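Thursday, May 31, 2018

Up at 5:30. Slept badly again, too warm, and the truck next door was running before it got light. Coffee and toast. Wrote out the list for the day and got through most of it.

The lease for the Barros Street place is signed. Wenceslao Hinojosa met me at the landlord's office at nine and we went through the last version page by page. They took out the clause about the shared dumpster, as they had said they would, and left in the one about the awning, which I don't love. We can put our name on it but the color has to stay green. Rent is 3,000 a month. The first two months are free while we build out, so nothing is due until August. I initialed so many pages my hand cramped.

We are going with Farero for the name. Wenceslao still likes Ondo better and brought it up again in the parking lot. I told him the filing was already in under Farero and he said fine. We'll see if it stays fine.

After that we drove over and measured the dining room again. It is 900 square feet with the bar in, less than what I had been carrying in my head. The big round table I wanted by the window won't work unless we lose the coat closet. I moved the tape around on the floor three times and then left the closet where it was. The kitchen is in better shape than the front. The hood was inspected last year and the grease trap is nearly new. The walk-in door doesn't seal at the bottom. I put a piece of cardboard under it and made a note to call for a gasket.

Hendrik Steyn came by at noon about the bar. He wants $330 a stool for the ones with backs. They are good stools, heavy, and he showed me the joints on the sample. I asked what he could do without the backs and he said he would have to go home and work it out. He left the sample with us. I sat on it to eat lunch, a turkey sandwich from the gas station, and my back was glad of the back.

Spent the afternoon on the menu. I had it down to one page on Sunday and it has crept onto a second. Took off the pork shoulder and the second fish. Kept the rice and beans as a side for everybody, in a bowl in the middle of the table, the way we did it at the old place. Wenceslao wants to charge for it. I don't. We agreed to cost it properly before we argue any more — dry weight per table, then the price per pound from both suppliers. I have one price list and am waiting on the other.

The county called back about the liquor license. The woman I spoke to was polite and told me very little. The application is complete and it is in line. She could not say how long the line is. I asked if it would help to come in person and she said it would not. Put a reminder on the calendar to call again in 2 weeks.

Zevo, the register company, sent a revised quote. It is lower than the first, but they have moved the cost of the card readers to a separate sheet and I had to go looking for it. Added together it comes out nearly the same. I will answer them tomorrow when I'm less annoyed.

Home by seven. Leftover soup. Watered the tomatoes, and one of them has flowers. My sister called and wanted to know if there will be a party when we open. I said there would be a dinner and she could bring people if she tells me how many.

Need to do tomorrow: gasket, Zevo, paint chips, the bank before noon, and return the ladder. Also find the folder with the old recipes. I thought it was in the hall closet and it isn't. Might be in the garage with the tax boxes.

Bed at ten, I hope.
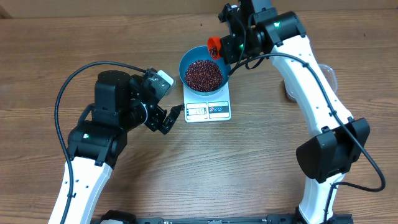

Beans on the scale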